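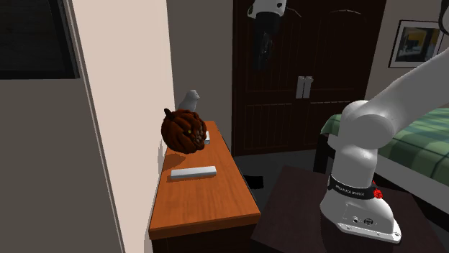
Most of the argument over nursery places in Jummont has been about the fee. It went up again in May, to 595 a month for a full-time place, and parents were right to be angry. I was angry too, and I have signed the letter. But the fee is only part of what keeps poorer families out, and I think we are letting the council off lightly by talking about nothing else.

The bigger trouble is hours. Of the nurseries on the council's own list, most open at eight and close at half past five. A parent who cleans offices or works a bakery shift has left the house long before eight. Keabetswe Nkuna starts at the Fleson depot at six in the morning. She was offered a subsidised place for her son last year and turned it down. Her mother looks after him instead, and does it well, but her mother is seventy and would like to stop.

On paper she refused help. The council's report counts 426 subsidised places offered and calls the low take-up "parental preference". I don't believe that phrase. A place you can't get your child to is not much of an offer.

Gert Steyn, who chairs the early years panel, argued at the last meeting that longer hours are bad for small children. I take the point seriously. A three-year-old who is dropped off in the dark and collected in the dark has had a hard day. Still, nobody is asking for longer days, only for different ones. A child who arrives at half past five and goes home at two has spent less time in nursery than one on the standard day. The child in the early group can sleep until breakfast, as they do at the Joubert Road nursery, where Karabo Motaung has run one for 10 children for the past two years.

That group costs money. Two staff have to be there early and they have to be paid properly for it. Her figure is 2225 a month, and she meets part of it from the nursery's own reserves. She can't go on doing that.

I would like the council to pay for three more groups of the same size, near the depots and the hospital, and to run them for a full school year before judging them. I would also like next year's report to ask the parents who said no why they did. The form has a box for it already. It was left blank on every copy I was shown.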